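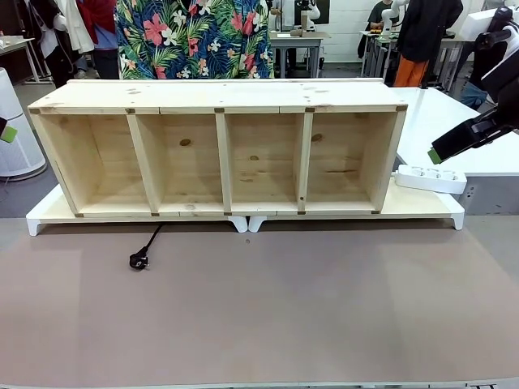

Shared Workspace Rules for Two-Armed Robots in a Teaching Lab
Project report, Liam Carroll and Ultan Ní Bhriain
Trarnik Robotics Teaching Lab

Search this site Search

1. Aim

Our lab has several arms running in one room and people walking between them most of the day. The rules on the wall were written when there was only one arm. We were asked to rewrite them and to check whether students could follow the new version without help.

2. What we looked at

We read the risk assessment for the room, the lab's incident book and the operator notes that the Skovance group wrote for their own cell. The incident book had 20 entries since December. None of them involved an injury. Most were snagged cables, dropped items, or someone reaching over a table while an arm was powered.

We then went through the logs for 194 sessions. In 183 of them the start-up checklist had been filled in. The other 11 had a signature and no ticks.

3. Main problems

The old rules said "keep clear of the robot" and gave no distance. Students read this in different ways. Some stood behind a marked line, and some stood right at the far edge of the table, across from the arms, and thought that was fine -- the old wording did not say it wasn't.

Mains leads were the second problem. A task that uses a power strip or a plug puts a cable within reach of the grippers. The old rules only covered cables on the floor.

The third was who is in charge. With two or three people at one table it was not always clear who had the stop button.

4. Proposed rules

One named operator per table, with the stop button in hand whenever the arms are powered.
Observers stand behind the floor tape on all sides, including the back.
Any power strip used as a task object is disconnected from the mains before the arms are switched on. The operator checks this by following the lead to its end.
Loose cable stays on the mat and does not hang over the edge.
Objects are reset by hand only after the arms are stopped and the operator has said so out loud.
Loose sleeves are rolled up and lanyards taken off before resetting.

5. Trial

We tried the rules at the Tuvley table with students who had not seen them before. The mains rule caused no trouble. The tape was harder. People step over it to get a better view, mostly from the back, and had to be asked to move. We moved the monitor so it can be read from behind the line, and this helped -- though not for the shorter students.

6. Still to do

The Mac Giolla bench has no room for tape on one side and will need a screen or a different layout. We have not tested the rules with more than one table running.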